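Dendstead Robotics and Making Board > Trips and Events
Thread: Went to the Stalorbridge open day (long, sorry)

sprocketmoth
OK I have to write this up while it's still fresh. Drove out to Stalorbridge for the September open day with my kid and we stayed until they started switching lights off. I figured we'd get a slideshow and a cookie. We got to stand next to working stations and ask whatever we wanted, and the people running them were thrilled to be asked!

The one that hooked us was the toy brick station. Big chunky bricks in a pile on a shiny white table, and the arms are supposed to pick them up and sort them into bins. My kid (who has stepped away from many piles of bricks without sorting a single one) watched for ages.

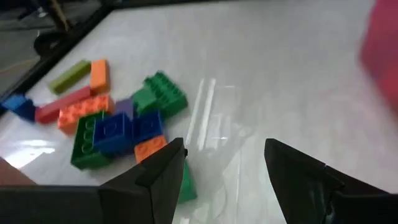 sprocketmoth
Role: Thread starter, Trip Organizer

Look at how those bricks lie, studs up, tipped over, one with its hollow side out, some on top of others. I asked why they don't spread them out first and the answer was that a neat row teaches you very little. A pile makes the arm decide which brick to go for, and where to grab it. I'd never thought of a brick as having a good side and a bad side to grab.

They call the setup Roman. I asked what it stands for and got a shrug.

gantrygus
Nice writeup. I went in the morning and came away less impressed, I have to say. Arms have been picking things up off tables since before I could drive. A bowl feeder and a chute would run through 1,000 bricks while that thing is still thinking about its first one.

sprocketmoth
Sure, if you only ever want to feed it that one brick! The guide said the same station did socks in the morning. Good luck with socks in a bowl feeder.

tansy_b
I was there for the sock session, and gus, it was slow, but I loved it. The arm went in, came up with two stuck together, put them down and had another go. I clapped. I was the only one who clapped.

gantrygus
Fine, socks I'll give you. I still want to see a cycle time on the wall. They had a poster on Preline (the planning software they use) with 14 boxes and arrows on it and no seconds anywhere.

loosewasher
The Preline talk was the best part for me. It was in the side room at 2, so a lot of people missed it. The speaker went through how the arm settles on a path before it moves, and then what happens when a brick shifts halfway through. She played failed runs too, plenty of them, and took questions the whole way. More demos should do that.

Agree with gus about the poster. The print was tiny.

tansy_b
Shiny table question. Did anybody ask about the glare? My phone shots from that station are all reflections and I kept wondering what the wrist camera makes of it.

sprocketmoth
I did! They know. Somebody suggested a matte mat and the guide said they've tried one, and they go back and forth on it. Anyway, one more from the same station, with the arms and the bins.

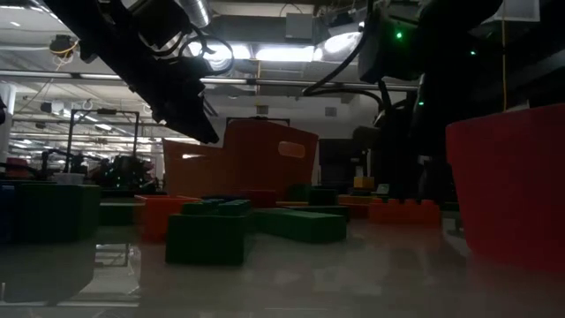 Can you go to the open day without signing up first?
Walk-ins are welcome all day, but the side room talks have 100 seats and you need a sticker from the front desk to get in.

loosewasher
Thanks for putting that in, I had two people message me about it. Get the sticker as soon as you arrive. They were gone by lunch.

gantrygus
Also the parking lot fills up early. Come in from the Dendstead side and use the gravel lot.

pennywhistle_cad
Reading all this with envy. Is it OK for a six-year-old? Mine loves anything that moves but has the patience of a gnat.

sprocketmoth
Mine is eight and was glued to it. For a six-year-old I'd skip the talks and do the floor, brick station first, then lunch. Bring ear protection if yours is touchy about noise. The arms are quiet enough, but it's a big room with a lot of people talking in it.

tansy_b
Seconding the ear protection. And snacks. The cafe line was brutal.

gantrygus
I'll probably go again next time, for the record. If they put up a cycle time I'll buy sprocketmoth a coffee.

sprocketmoth
Screenshotting this. Large, oat milk.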